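Equipment Planning Assistant (part-time, fixed term)
Plumach Automation, Tirnavgate workshop
Posted 26 July 2021

Plumach is looking for one person to help us plan and buy the equipment for our picking stations. At present we run one bench for bin picking tests. By the end of February we must present a full purchase plan for the next stations, with prices, delivery times and spare parts, and for this work we need an additional pair of hands.

The position is for 30 hours per week. You will report to Kausar Yousafzai, who keeps the equipment budget, and you will sit near the bench, so that you can ask the operators what they really use.

Your tasks
Make a complete list of the parts of one station: arm, gripper, bin, table, clamps, cables, cable covers, fixing material.
Request offers from suppliers and compare them in one sheet. We ask for minimum three offers for each item above the small purchase limit.
Write down the running costs, which we have estimated too low in the past. Cables and gripper fingers are the first point to check.
Prepare the test objects list together with Tahira Ghumman. These are cheap household things, but they must be possible to order again in the same form.
Keep the Tistent file up to date. This is our internal planning file and it has 39 lines still without a price.

What we expect
You have worked with purchasing, stock or budgets before, in any branch. Technical education is welcome but not required. You can read a data sheet and you are not shy to call a supplier when something in it is unclear. Good spreadsheet knowledge is necessary. Our working language is English, and for most of us it is a second language, so please do not worry about small mistakes.

What we offer
A contract of 13 months with possible extension, flexible start in the morning, and travel costs paid when you visit the Sandhu warehouse.

How to apply
Send a CV and a letter of one page to Rizwan Rizvi, Plumach office, Tirnavgate. In the letter, please describe one purchase which you planned and which became more expensive than expected, and what you did then. Interviews take 35 minutes and include a short visit to the bench. Questions about the contract can be directed to Babar Dhanial.
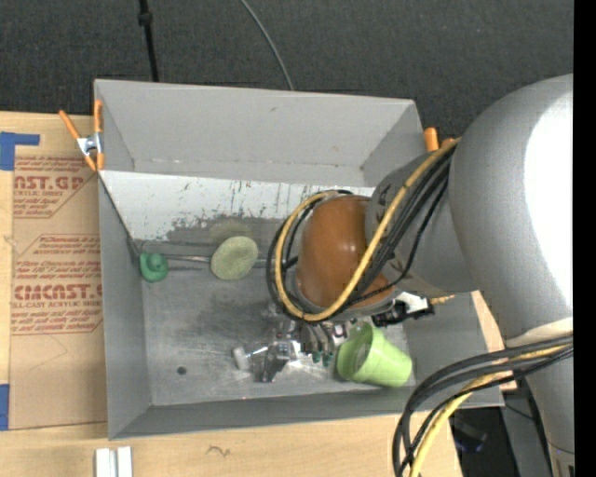

Bin picking bench with arm, gripper and test objects, Tirnavgate workshop.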